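Lurville team teaches robot to take old computers apart

Researchers in Lurville have published first results of a method that lets a robot arm learn how to remove parts from used desktop computers. The method, called Nikzad, learns from recordings of people who guide the arm through the work, and it also uses the view of a small camera on the wrist.

The group collected 529 recordings with 26 different computer cases. According to Nuria Miranda, who leads the project, the cables are the most difficult part. "A screw is always a screw," she said. "A cable has a new shape in every case, and it hides the connector from the camera."
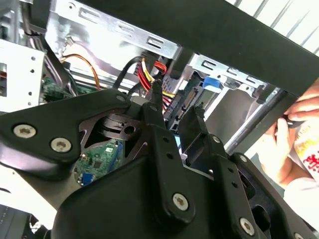
For this reason the team divided the task into short steps. Before each step the program compares the wrist view with the view of a fixed camera. If the two do not agree about where the connector is, the arm moves back and looks again from another angle. In the tests this check added up to 2 seconds to a step, but the gripper pulled on the wrong cable much less often than before.

Jamshid Salehi, who wrote the control program, said that the drive bays needed the most recordings. The space between them is narrow, and both fingers must enter without touching the metal.

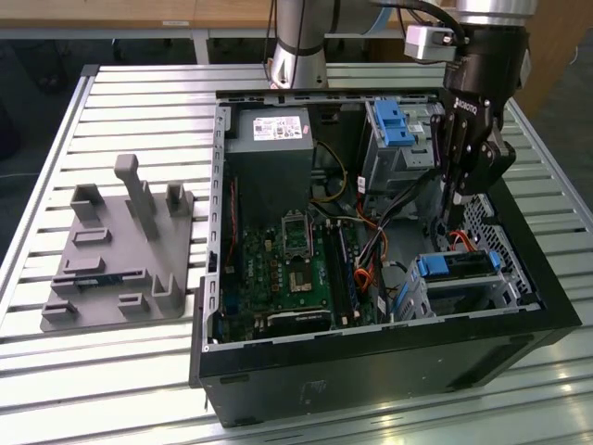
The two-finger gripper reaches between the optical drive cage and the hard-drive bracket of an open desktop tower. Photo: Delia Bogdan

The method still has limits. It was tested only on desktop towers, and laptops are not included. The recycling company Turkonico, from Fledville, has provided the computers and will continue to do so. The next tests start in February.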